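Rollator brakes dragging after new cables, anyone else?

Mobility Aids > Walkers and Rollators > Repairs and Adjustments

gravelpath
Hi all, long time reader, first real question. I have a Tistel rollator, the four wheel one with the seat, bought used from the Navarro shop downtown. The brakes had gotten soft so I put new cables on in December. Now they grab great but the left rear wheel drags. I can push it fine in the kitchen, but on a long hallway it pulls left and my shoulder is telling me all about it by bedtime.

I've turned the little barrel adjuster all the way in on that side and it still drags. Right side is perfect. What am I missing?

oldporchlight
Did you cut the new housing to the same length as the old one? I had this on mine. Housing was too short, so every time I folded the walker the cable got yanked tight and stayed that way. Check it with the walker open and then half folded. If the wheel frees up when you move the handle around, there's your trouble.

gravelpath
Same length as far as I can tell, I laid them side by side on the bed before I put them in. Handle height is the same too. I did raise the handles a notch after, does that matter?

oldporchlight
Yes!! That matters a lot. Raise the handles and you've pulled the cable tighter. Put them back down a notch and spin the wheel, takes a minute.

tandem_knees
I'm going to disagree a little. If it was the handles, both sides would drag, and only the left does. I'd look at the brake shoe itself. On the Tistel the shoe rides on a small spring, and that spring gets packed with hair and carpet fuzz until it can't pull the shoe back off the tire. Mine looked like a mouse had moved in. Tweezers and an old toothbrush, no new parts needed.

Also please don't spray oil down there. People do it and then wonder why they can't stop on a ramp.

oldporchlight
Both sides would drag only if both were set the same to start with. He or she just said the adjuster is all the way in on one side. But sure, clean the spring, it can't hurt.

gravelpath
She! And okay, I got down on the floor with a flashlight (getting back up was its own project) and there is a LOT of fuzz in there. I'll clean it tonight and drop the handles too, and then I guess I won't know which one fixed it, but I'm fine with that.

While I have you all, the other thing is grips. Mine are the hard gray rubber and my hands ache after about 30 minutes out. I have arthritis in both thumbs, so squeezing the brake levers is bad enough, and jars and bottle caps are a two hand job these days.

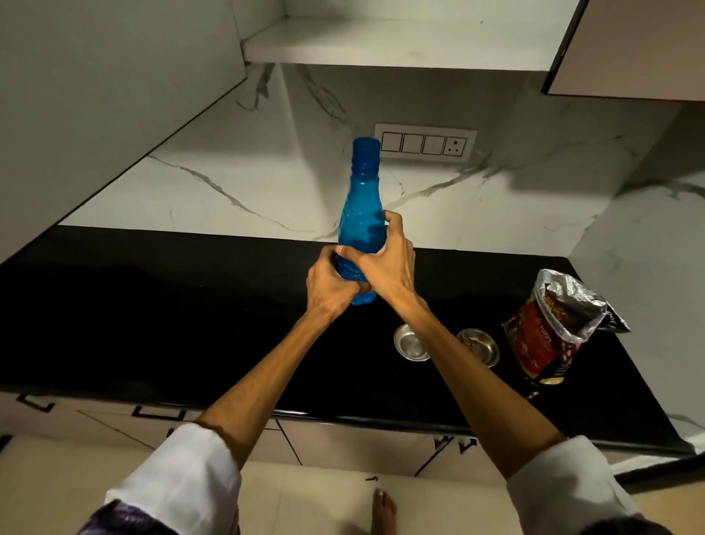
tandem_knees says to go for the wide flat grips, the kind where your palm rests on a shelf, and leave the round foam ones alone, since those feel lovely in the store and go flat by summer.

gravelpath
Do the wide ones fit a Tistel handle? The tube looks skinnier than most.

tandem_knees
The Flivex ones do, with the sleeve that comes in the bag. I paid under 50 dollars for the pair. Warm up the old grips with a hair dryer before you pull or you'll be there all day. And write down which one is left, they're shaped different.

bluebucket50
I had the Flivex grips and sent them back. My hands are small and the shelf part pushed my fingers too far from the lever, so I had to let go of the grip to brake. That scared me. I ended up with plain cork ones and I'm happy. If you have small hands, try before you buy.

tandem_knees
Fair point. I've got big paws so it never came up. You can move the levers in closer, though, there's a tiny screw on the inside of each one.

bluebucket50
Not on mine there isn't! Mine is a Dullis though, so maybe that's the difference.

oldporchlight
Dullis has it under the plastic cap. You have to pop the cap off with a fingernail. It took me a year to find it.

bluebucket50
Well, now I'm going to go look.

gravelpath
Update, 02/01/2025. Cleaned the spring and put the handles down a notch, and the left wheel spins free. Backed the adjuster out a couple turns after that so the brake still holds, and it does, I tried it on the driveway with my daughter standing in front of me. Haven't ordered grips yet. My hands are on the small side so I'm going to see if Navarro has a pair of the wide ones out on display that I can hold first.

tandem_knees
Good. Check the adjuster again in a couple weeks, new cables stretch.

oldporchlight
Still say it was the handles.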